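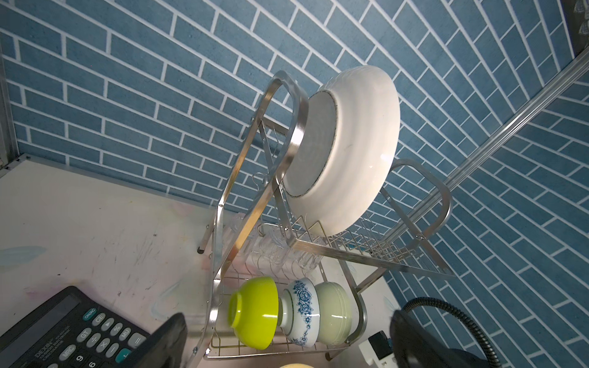

White bowl on the top tier of the drying rack.

July 2023

Glaze notes, second round of tests on the liner white. Writing this up before I forget which tile was which.

Mixed a fresh 4000 g batch of Rumus white, dry weight. Sieved twice through the 80 mesh and it still had bits in it, so a third pass. Left it overnight with the lid on. It had settled hard by morning, much harder than the last bucket. I suspect the new bag of clay – the old one was from the bottom of the bin and who knows how long it had been there. Added a pinch of Epsom salts dissolved in hot water and it came back up. Specific gravity was 161 on the first weigh (100 mL syringe), which is too thick for dipping. Thinned with water a bit at a time until it felt right on the hand, but I didn't write down the final number. Do that next time.

Test tiles all from the Worninham stoneware, bisqued last month. One dip on the left half, two on the right, counted three seconds each. The double dip crawled at the top edge on the first tiles out. Wiped the rest down with a damp sponge before dipping and they behaved better, so dust was at least part of it.

Firing went into the small kiln, cone 6, slow cool. Programme 4. The controller threw its usual error on start-up and needed turning off at the wall. Cone pack on the middle shelf was bent right over, bottom shelf a touch under. Same as always with that kiln. I would put anything that matters in the middle.

Results so far:

- Single dip: thin over the texture, a bit grey. Fine for outsides, not for a liner.
- Double dip: good clean white, glossy, no pinholes that I can see. Some pooling in the deepest marks.
- Double dip over iron wash: breaks brown on the edges. Chia-jung Lam likes this one better than I do.
- Vindo clear over the white: cloudy. Not worth repeating.

Crazing check: tiles into the freezer for an hour, then boiling water, then ink. Nothing on the stoneware. Fine lines on the two Yen porcelain tiles, which I half expected. If we want this glaze on porcelain the silica needs to go up, and I'd start with small steps. Chia-jung has the spreadsheet with the old recipe versions and is going to work out a line blend.

Vinegar test still going. Half of each tile in white vinegar, covered, three days. No colour change at the line yet.

Shrinkage on the Worninham: bar marked at 100 mm wet is 96 mm after bisque. Haven't measured the glazed bars. They're in the tray under the wedging bench with the labels rubbed off, so match them by the notches.

To do:

- Reweigh the bucket and write the number on the lid
- More kiln wash on the bottom shelf, it's flaking near the front
- Order silica, we are down to the last scoop
- Line blend on porcelain, to be done before the September firing
- Ask about the thermocouple again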